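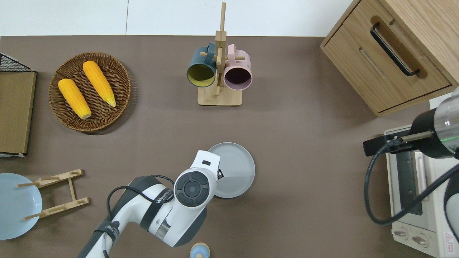
The Countertop I Finally Stopped Apologizing For

I used to clear everything off my kitchen table before company came. Toaster oven into the closet, mugs behind a cabinet door, dish rack shoved under the sink with a towel over it. Then one June evening my guests showed up early, caught me with my arms full of plates, and sat right down in the middle of it all. We had a great time! I have not hidden a dish rack since.

So this is my case for the lived-in table, the kind where you can see what people eat and drink (and what they just washed). Mine is brown, which forgives a lot, and it has a little neighborhood going on.

Start with the basket. It's round and dark brown and woven, and whatever's in season goes in it. Corn is my favorite. Two ears of yellow corn in dark wicker look better than any bowl of decorative balls I ever paid money for, and you get to eat them afterward. When I lived in Drusia, over the hardware store, my landlady kept onions in hers all winter, and I still think of that kitchen when I smell one frying.

Then the mug tree. I resisted these for years because my aunt's used to tip over if you breathed near it. What you want is a wide base and a post that doesn't wobble when you grab a cup half asleep. Mine came from Cuvemwood, a small shop on Espinoza Street that sells mostly stools, and I paid $20 for it. I hang two mugs and leave the other arms bare. One is dark teal with a mustard inside, the other is pink and dark inside, and they don't match a thing. I love them both. If I hung six up there I'd never reach for the back ones anyway.

The toaster oven gets the prime spot by the edge and I will defend that forever. Mine is cream, with two knobs, and I use it more than the big oven, especially for open-faced cheese sandwiches and reheated pizza. Next to it I keep a light wood drawer cabinet with a black handle, the sort of thing meant for a desk. I saw one at the Drinuvden flea market for $80, walked away, did a whole lap past the lamps and came back. Tea bags, twist ties, birthday candles, the good scissors. It all goes in there.

And yes, the dish rack stays out. A wooden one with pegs is nice enough to look at even when there's only a pale blue plate near it. I oil mine when it starts to feel rough, usually while something's in the oven.

My friends ask whether all this gets in the way when I cook. A little! I leave the middle of the table for chopping and let everything else crowd toward the edges, and if I need more room the basket goes on a chair. Tonight the corn is coming out of it anyway. I've got butter softening and a lime somewhere, probably in the drawer with the scissors.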